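## 3. Collecting the desk-clearing demonstrations

### 3.1 Task choice

Our earlier set, recorded for the Fundar policy, was made up of pick-and-place work with rigid objects. A cup or a block has one good grasp, or a small number of them, and the hand can be tracked to that grasp without much trouble. Torn paper is different. The scraps overlap and change shape when touched, and several can be taken in one grasp. A learner that has seen only rigid objects tends to reach for the middle of a heap and close on nothing.

We therefore added a family of paper tasks to the Wiltdale set. In these tasks a person works at a desk with paper scraps, a small bin with a swing lid, and ordinary desk items left where they normally stand. The desks were not cleared or rearranged before recording, apart from making sure the bin was within reach of both hands.

### 3.2 Recording

Each person wore a head-mounted camera and a marker band on each wrist. The bands carry square printed tags on several sides, so that at least one tag faces the camera in most arm positions. Wrist pose is solved from whichever tags can be read. The fingers carry nothing, and finger pose is estimated from the video alone. We had tried instrumented gloves on the Drostum desk tasks, but people handled thin paper poorly in them and slowed down, and we did not want that habit in the data.

Paula Cârstea wrote the task prompts and kept them short. A typical prompt was "put the paper scraps in the bin." The prompt did not say which hand to use, how many scraps to take at once, or whether to gather them first. People were asked to work at their normal speed and to keep their head turned toward their hands. Figure 4 shows moments from one desk. 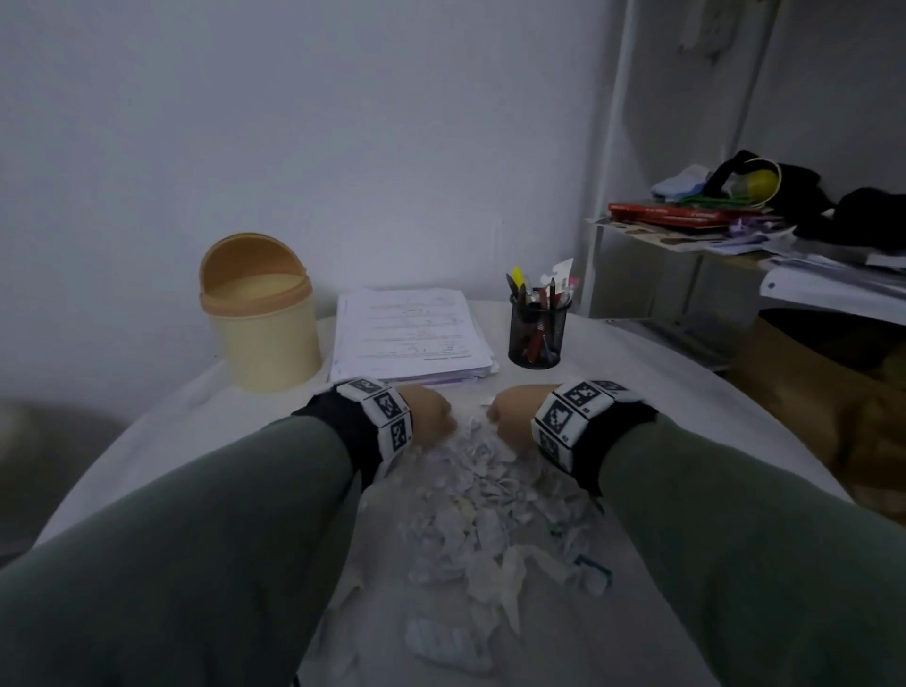
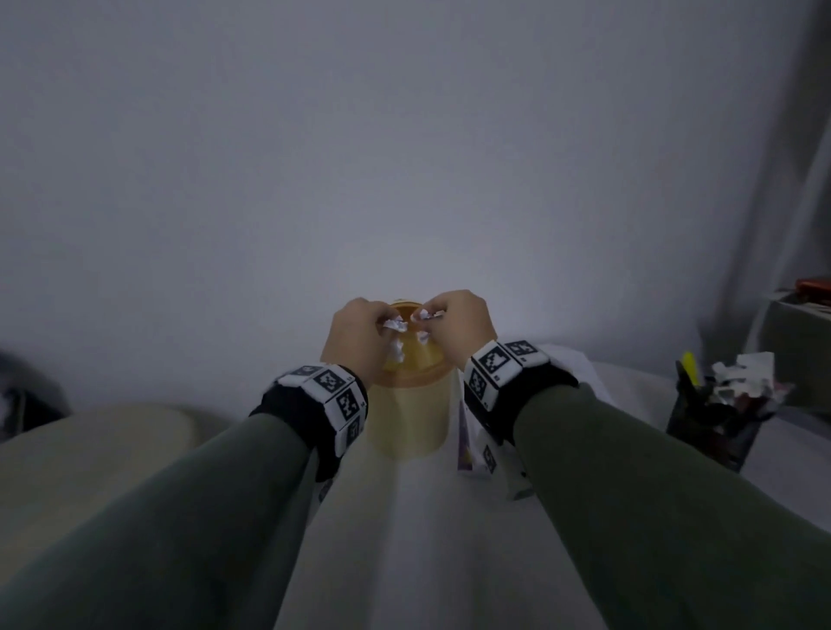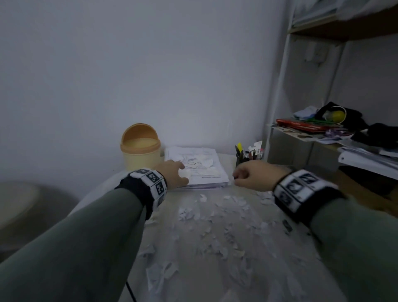 ### 3.3 Segmentation and labels

The set holds 1,473 paper episodes. Each was split by hand into short segments using a fixed list of verbs: reach, gather, pinch, lift, release, move aside, and idle. A segment starts when the hand begins to move toward its next contact and ends when that contact is made or broken. Where the two hands did different things, each hand received its own track of labels.

Three cases needed a written rule.

- **Both hands at the bin.** When the hands come together over the opening, the fingers often hide the rim and each other. Annotators labeled a release only when they could see a scrap leave the fingertips. If they could not, the segment was marked "release, unseen" and left out of the loss for grip state.
- **Scraps on other paper.** A loose scrap lying on a stack of sheets counts as a target. The stack does not. A hand resting on the stack is labeled idle unless it pushes or lifts something.
- **Closed hands.** A loose fist near the heap may or may not hold paper. Annotators were told to step forward to the next clear view before choosing a label, and to use "unknown" if no clear view came within the segment.

Hidayah Nair labeled a shared subset of 249 episodes, which a second annotator then labeled without seeing her work. Most of the disagreement fell between "gather" and "pinch" — a person sweeping scraps together will often close on the last few without a pause. We kept both verbs but merged them when training the coarse policy. The fine policy uses them as they are.

### 3.4 Filtering

We dropped episodes in which the wrist pose was lost on both sides for more than 2 seconds. Shorter gaps were filled by interpolation and flagged. Tag loss was most common when the forearms turned inward, so the filter removes more two-handed releases than it does one-handed ones. To offset this, we sampled the remaining two-handed releases more often during training.

From what was left we set aside 500 episodes for testing. The split was made by desk, so no desk appears on both sides. A random split gave better scores in an early run, but the policy had by then seen every bin and every wall in the test set, and we do not report those numbers.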